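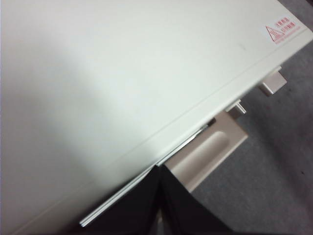

Where do you look first when you get to an appliance you haven't used before? The outside of the casing, before you touch a switch.

Week 4 – Casings, seams, labels

Covers and trays. Find the seam line first. Big panel on one side, narrow strip on the other, usually the same color, so easy to miss in flat light. Run a finger along it.

Recess molded into a part = put fingers there. Don't pull on the lip of the casing. Testa calls these "silent instructions" (reader p. 68, worth the ten minutes).

Warning labels. Triangle reads in any langauge. The words next to it may not. Copy the characters by hand or get them translated, don't guess. Small print counts too – bring the magnifier.

Pale plastic: marks from cleaners show late. Damp cloth, nothing gritty.

For next time: pick one appliance at home, sketch the top and front edge, mark every seam and label. Max 50 words of notes. Hand in to Ulla Amundsen, Clarley room 84, not to me. No photos insted of sketches.

Recent handouts
Week 3 – Knobs and dials
Week 2 – Cords and plugs
Week 1 – Reading list
Sketching basics (February)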